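Cutting mat directly on an oiled desk top?

deskbound70
October 19, 2025
I put a Pasholm top on my desk in September. Three coats of oil, light orange-tan finish. The cutting mat stays at the back and the mug with my marker or pen sits at the front left, where the sun comes in. Will the wood under the mat end up a different shade?

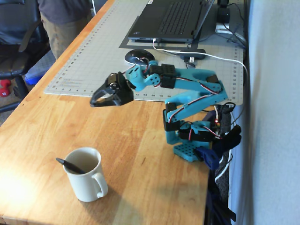
Jedamer: Yes, it will. I left a mat on mine for 4 months and had a clear rectangle when I picked it up. Move it every week or two and the edge won't show as much.

venter_k
I don't agree. Mine has been under a mat for 3 years and I can't find the line. Depends on the oil — I use Vaten, the clear one.

Jedamer
Clear oil doesn't stop sunlight. Is your desk near a window?

venter_k
No, north wall. Fair point.

plainjoint87
I'd worry more about the mug. A wet bottom left a ring on mine overnight and I had to sand it out. Get a coaster.

deskbound70
Mug only holds something to write with, so no water there. I'll shift the mat on weekends and oil again before winter. Does the whole top need sanding first?

plainjoint87
Light pass with fine paper, wipe it down, then oil.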